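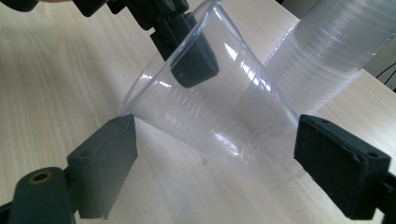

The cups were Vaughan's idea, so naturally it was me who ended up putting them away.

He'd ordered a thousand of them for the summer fair, the thin see-through kind with ridges all the way down, and when I asked him who on earth was going to drink that much squash he said it was July, people get thirsty, and anyway they were cheaper by the box. We had forty-odd visitors and it rained. Liudmyla opened two sleeves before anyone could stop her and laid the cups out in a lovely big fan across the tables, and there they stayed, catching the light and not much else.

So there I was at nine in the evening, everybody gone home except Severyn, who was asleep on the coats, stacking cups.

I don't know if you've ever stacked a lot of plastic cups (I hope you've had better evenings), but they've got a way of going in. You lay the stack down on its side, you tip the loose one to line up with the end, and you give it a little push and it goes tick. Too hard and it jams. Too soft and it rolls off towards the edge of the table and you have to catch it with your knee. After a while I was properly good at it. Tick, tick, tick. I'd have happily done it for a living.

I started counting as well, just to keep myself awake, the used ones in the bin bag and the clean ones back in the box. 957, I made it. I did the sum on the back of a raffle ticket and felt very pleased with myself.

"What are you doing?" said Severyn, sitting up with a scarf stuck to his face.

"Cups."

"All of them?"

"There's one left," I said, because there was, it had got itself under the tea urn. He came over and picked it up and held it to his eye like a telescope and looked at me through the bottom of it for ages.

"You've gone all wobbly," he said.

"So have you."

He was meant to be leaving for Plonden in the morning, for the new job, and we'd been not talking about it all day, very busily, what with the rain and the bunting. He turned the cup round in his fingers. I held the stack out and waited for him to put it in.

"I might keep this one," he said, and he put it in his coat pocket, where it crackled.

I changed the number on the raffle ticket to 956 and we went to look for the light switch.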